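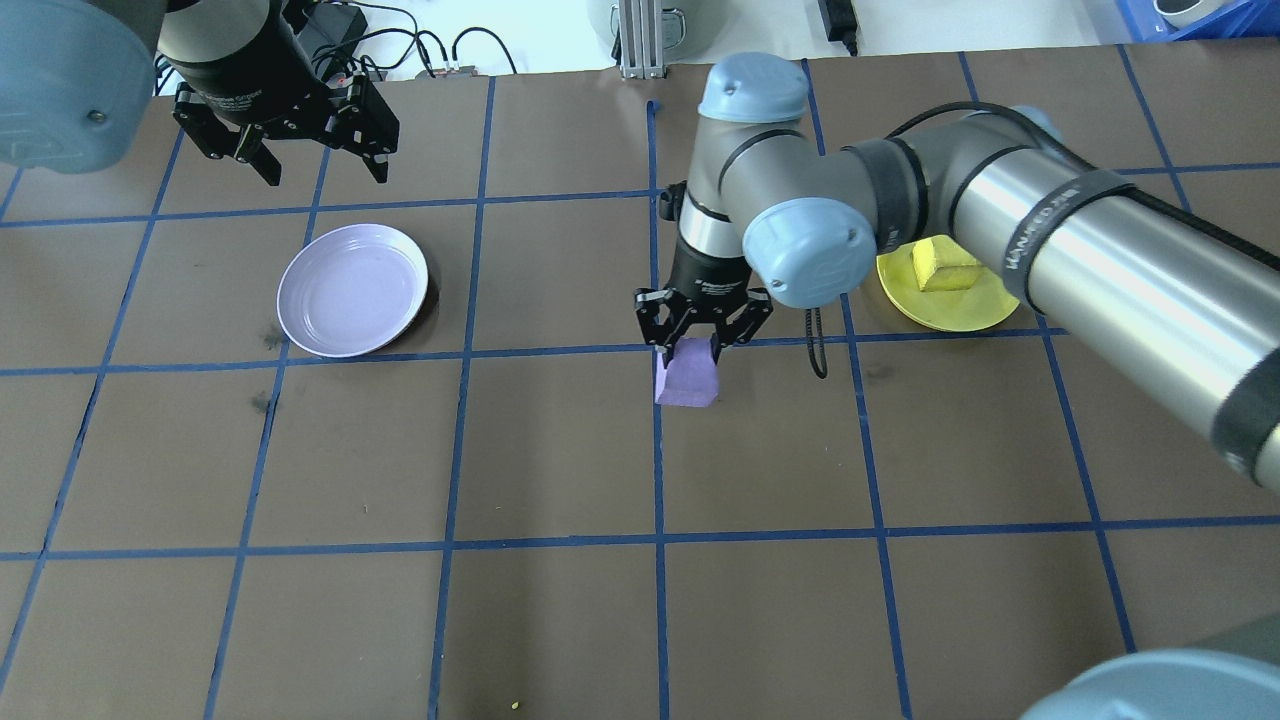

## Re-taping the Flamov table

The brown paper on the two-arm cell gets replaced when the tape starts to lift. I did it on Sat 24 March. Park both arms, peel the old sheet, wipe the table, lay new paper, then run the blue tape.

The tape is only a guide for placing foam and plates by eye. The arms take their positions from the calibration file, so a crooked line costs nothing there.

Check the cable on the long arm next. The two black straps on the link should hold it without pinching. Mine had crept toward the elbow, and the cord at the wrist had lost its slack. I moved them back and ran 44 slow cycles of the block-to-plate routine.

Gripper closing force went from 136 to 125 in the config. Seon-mi Tak wants it lower still for foam. I have left it there until the finger pads are changed.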